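I keep my trading cards in three places at once, and the Pemley desk set is what finally got them onto one table. You get the woven divided basket and the orange compartment tray, sold as a pair for $16. The card album is extra - that's the Tinditz snap one, $11, gray-olive fabric with pale blue sleeves inside.
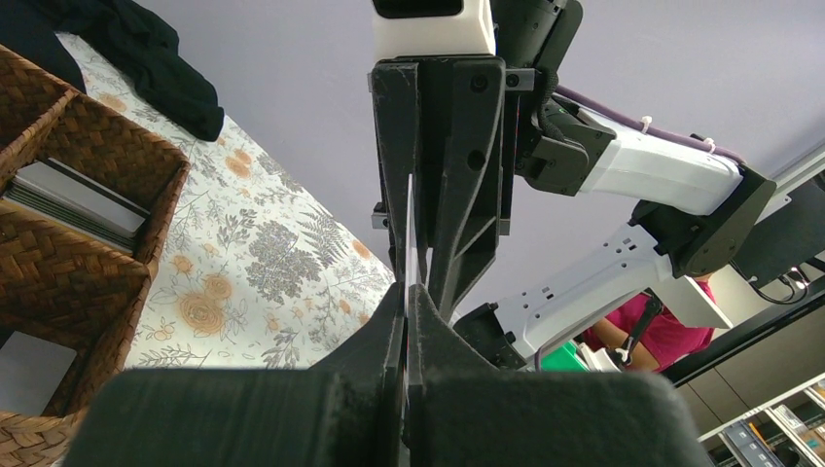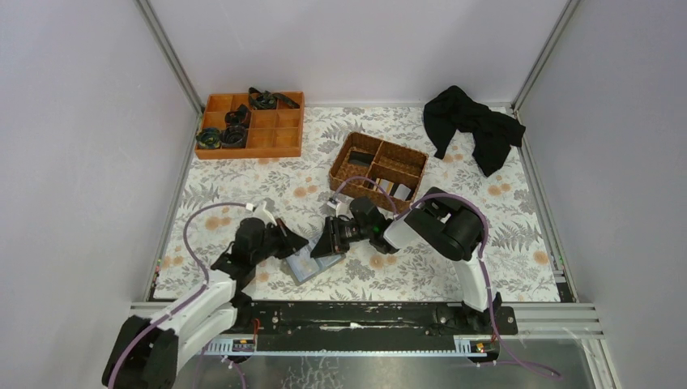
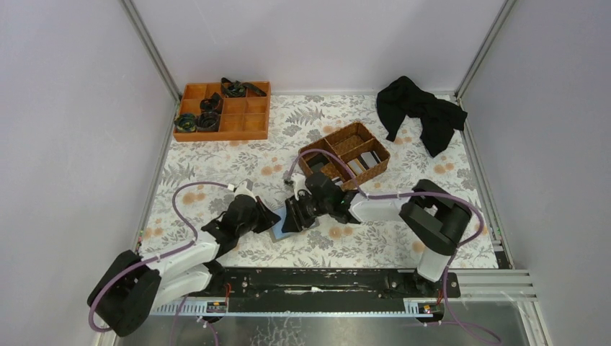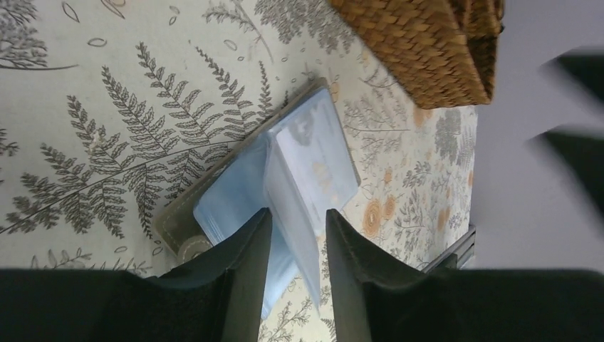 My friend Grethe Riis uses her basket for recipe cards and stamps, and she's talked two neighbors into getting one! I like mine for whatever hasn't found a sleeve yet, standing up so I can flip through it. The tray was meant for dice and tokens (I swear I had a plan), but straps and cords fit so nicely in the little squares that the dice are back in their bag.

A few things before you order:

- The basket comes in brown only until July.
- The tray wipes clean with a damp cloth. Keep the basket out of the sink, please.
- Album refills come in packs of 10 sleeves and fit the Tinditz album only.

Shipping is free on two sets or more - just leave me a note at checkout if you want them boxed separately.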